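Packing Small Things at Home: Report on Our Reuse Project
Submitted October 22, 2020

1. Why we chose this topic

Our course asks each pair of students to study one ordinary household activity and write down how it is done. We have chosen the packing of small belongings into a used box. Both of us moved to Brunton in March, and at that time we noticed how many small things a person owns which have no proper place. They stay in a drawer or at the bottom of a bag until somebody has to move.

We gave our project the name Gistusum, and we kept the same name for our notes and our folder. The project had a budget of 20 dollars, and we did not spend all of it.

2. What we wanted to find out

We had 2 questions. The first one was whether a box that has already been used and repaired with tape is good enough for keeping small things at home. The second one was whether it is better to sort the things before packing or during packing.

We also read the packing guide of Pedska, the removal company in our neighbourhood. The guide is written for whole rooms and heavy furniture, and there is very little in it about small objects. For this reason we had to make our own method.

3. Place and materials

We worked in a bedroom, and the bed was our table. A bed is soft, so small things do not roll to the floor, and one can reach them from the side without bending much. The disadvantage is that a light box moves when somebody leans on the blanket.

For the box we used one with tape along its edges. The tape is yellowish in colour and does not look very nice. The things to pack were of the kind that collects in every home: wrapped packets, tissues, a disposable glove, a cloth and a keychain.

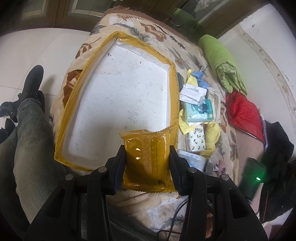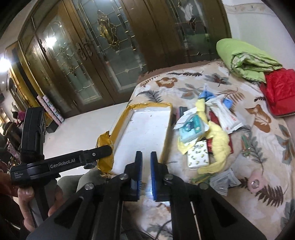
4. Method

In the first trial we put the things into the box in the order in which our hand found them. In the second trial we made groups on the blanket before anything was packed. Flat things were one group, soft things another, and the third group was things with a hard corner or a metal part.

After each trial we closed the box, carried it to the kitchen and back, and opened it again. We wrote down what had moved. The first trial took us 518 seconds with the carrying included. We forgot to stop the clock at the end of the second trial, therefore we cannot compare the times, and we are sorry for this mistake.

5. Results

The old box was strong enough. The tape held at all corners, although it made a loud noise when we pressed on the sides. The bottom became a little curved in the middle when we lifted the box with one hand, so we recommend to use both hands.

Sorting before packing gave a neater result. The flat packets stayed at the bottom and the soft things filled the gaps. In the first trial the small hard things went down to one corner, and we had to take out nearly everything to reach them. Shiny wrappers were difficult in both trials because they slide over each other, and a cloth laid between them helped a lot.

6. Problems and next step

Our sorting groups were not always clear. We had a discussion about the tissue packet, which is flat but also soft, and in the end we put it with the soft things. Another pair might decide differently.

For the next part we would like to try the fabric organizer sold under the name Nirnex, and compare it with the old box using the same things. We will also write the contents on a paper label and fix it to the outside of the lid. This time we did not make a label, and when we opened the box one week later we had both forgotten where the keychain was.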